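## Greifer verliert Spur, sobald der Stuhl kippt

**mollwood27** schrieb:

Aufgabe: Bürostuhl vom Boden aufrichten, zwei Handgreifer. Von 333 Durchgängen sind 27 unbrauchbar. Die Pose springt plötzlich um eine halbe Armlänge, meist am rechten Greifer. Auswertung läuft mit Trilby, Kalibrierung von Oktober.

**ekcombe_k** schrieb:

Sieht man in der Halle überhaupt genug Struktur? Glatter Boden ist Gift fürs Tracking.

**mollwood27** schrieb:

Fliesen, glänzend, mit Spiegelungen der Deckenlampen. Einmal Blick von oben, einmal vom Greifer aus:

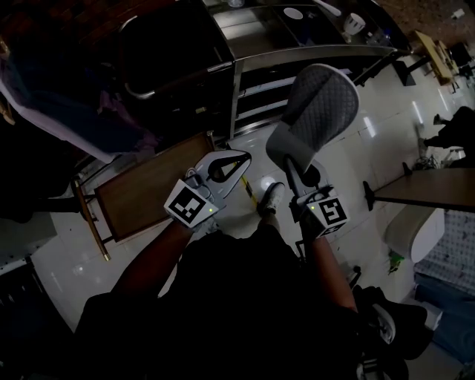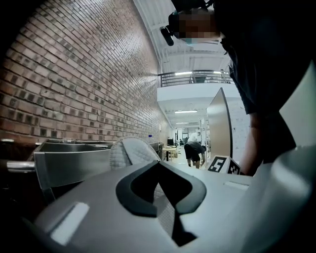

### Boden oder Marker?

**ibarra_fan** schrieb:

Ich tippe auf die Marker. Am Stuhl kommt man mit dem Greifer dicht an Fuß und Säule, da reicht ein ungünstiger Winkel und der Würfel ist verdeckt.

**ekcombe_k** schrieb:

Glaube ich nicht. Verdeckung gibt bei uns Lücken, keine Sprünge. Sprünge hatten wir nur bei Reflexen.

**mollwood27** schrieb:

Habe 8 der Ausfälle einzeln durchgesehen. Fünf mit Lücke vor dem Sprung, drei ohne. Also wohl beides.

**ibarra_fan** schrieb:

Dann erst mal Belichtung runter und matte Matten auslegen. Und die Kabel vom Boden weg, da stolpert sonst einer rückwärts mit dem Stuhl drüber.

**mollwood27** schrieb:

Kabel mache ich heute noch. Matten sind bestellt, Ergebnis kommt hier rein.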